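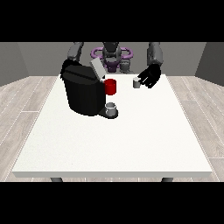 Frequently asked questions about Zaditine

What is Zaditine?
Zaditine is a food supplement for adults who want to look after their joints and muscles as they get older. It is made by Bravari and sold in our shop in Rarkutgate and on this website.

Is it a medicine?
No. It does not treat or prevent any illness, and it cannot take the place of the tablets your doctor has given you.

How many capsules do I take?
Two capsules a day, with a meal. Please do not take more than this. If you forget a day, continue the next day with the normal amount.

Can I take it with coffee or tea?
Yes, you can. Some customers find that capsules on an empty stomach together with strong coffee make them feel unwell, so we advise to eat something first.

When will I notice a difference?
This we cannot promise. Some people write to us after six weeks, others notice nothing at all. Sleep, walking and enough protein in your food are also important – a capsule alone will not do much.

Who should not take it?
Women who are pregnant or breastfeeding, people under 18, and anyone who uses blood thinners. If you will have an operation, tell the hospital that you take Zaditine.

Is it suitable for vegetarians?
The powder is, but the capsule shell contains beef gelatine. We are looking for another shell and will write it on this page when we have one.

How do I keep it?
In a dry cupboard, with the lid closed well. The fridge is not needed.

My bottle has batch number 2045. Is it still good?
Yes. On this batch the label was printed with a wrong telephone number, but the contents are correct.

Whom can I ask for more information?
Rui Nogueira answers questions about orders, and Yoga Pelupessy answers questions about the ingredients. Please use the contact form and mention your order number.

Last changed: 17 April 2020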